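Notas para la charla, agosto
Por la organización de la liga Gultside

Bueno, arranco saludando y sin diapositiva, que si no la gente se pone a leer y no me escucha. Vengo a hablar de mus en línea, y más en concreto de cómo montamos nuestra liga en Tokport (¡que yo al principio no sabía ni crear una mesa!).

Contar lo de la primera temporada: 167 inscritos, 102 que llegaron a jugar una partida y un calendario hecho a mano que era un espanto. Pausa aquí, suele haber risas.

Luego, las señas. En la mesa de un bar son media partida, pero en pantalla no te ve la cara tu compañero, así que probamos con los iconos de Plallar y aquello parecía un semáforo. Al final las quitamos y se juega más al envite, más a lo loco, y a mí me gusta.
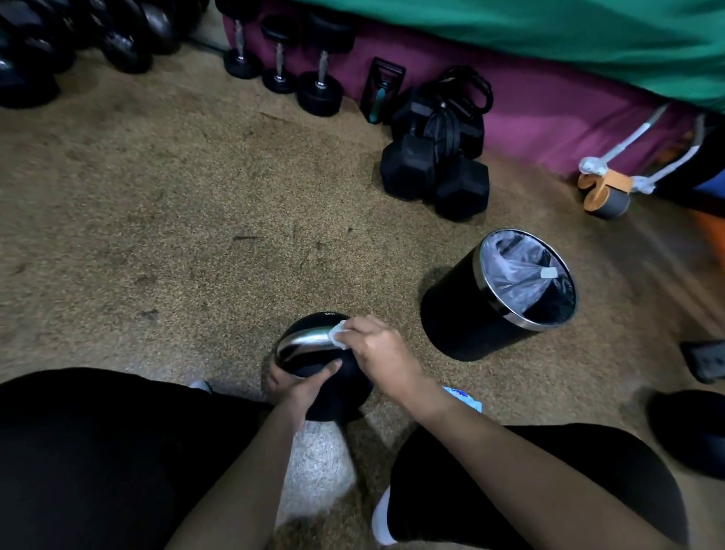 ¿Y qué pasa si a alguien se le cae la conexión a media mano?

La mano se repite una vez. Si vuelve a caerse, la pareja pierde ese juego y se sigue con el siguiente.

Explicar también el reloj: a las 20:00 se abre la sala y se juega al mejor de tres, con 2 descansos como mucho. Ojo, no enrollarme con el reglamento Kollár, que está colgado entero y es larguísimo.

Cerrar con las inscripciones: para la próxima hay 100 plazas, se entra por parejas y hay que poner el nombre de las dos personas en el formulario.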